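4.2 Power Limits and Sustained Clock Behavior

Figure 3. Gripper open above a gray speckled countertop.

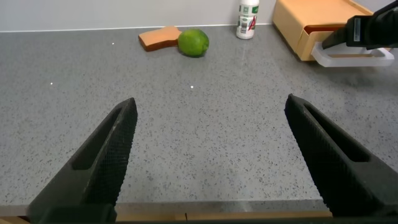 Keyvan Alipour, commenting on an early draft of this section, objected that a power limit set in the driver is a request to the card and should not be reported as a measurement of what the card draws. We accept the point. All values given below were therefore taken at the supply side, with the driver setting listed only as the condition under which each run was made.

The test system used a single Flalero graphics card in a closed desktop case with the side panel fitted. The card was run first at its factory power limit and then at 70 percent of that limit. Memory clocks, fan curve and driver version were held fixed between the two conditions. Each condition was repeated 5 times, and the card was left idle for 18 minutes between runs so that the heatsink could return to its resting temperature. The workload was the Privska inference loop described in Section 3, which keeps the shader units busy and places only a light load on the display engine.

At the factory limit, the core clock rose quickly at the start of each run and then stepped down as the heatsink warmed. The highest core clock logged during the sustained part of any run was 1453 MHz. Under the reduced limit the card started from a lower clock but held it with far less movement, and the fan did not reach its upper speed band in any of the repeats. The loss in throughput was smaller than the drop in the power limit. This agrees with the usual account of voltage scaling, in which the last steps of clock speed are bought at a high cost in power.

Two limits on these results should be noted. First, the supply-side readings include losses in the power supply itself, and these losses change with load. We did not correct for them, as the efficiency curve for the unit was available only from its label rating. Second, only one sample of the card was tested. Leakage current differs between chips of the same model, and a card with higher leakage may respond to a lower limit in a different way — more sharply at the top of the range, in particular.

A further question is whether the steadier clock has value apart from the saving in power. For batch work it probably does not. For work that must return a result within a fixed time, a card that runs slightly slower but at an even pace is easier to plan around. The Ola scheduler assumes a constant time per job, and its estimates were closer to the measured times under the reduced limit. Aileen Villanueva repeated the comparison with the Arabzadeh scheduler, which updates its estimate after each job, and found little difference between the two conditions. We take this to mean that the benefit depends on the scheduler as much as on the card.

The effect of the memory clock, which was held fixed throughout this section, is treated separately in Section 4.3.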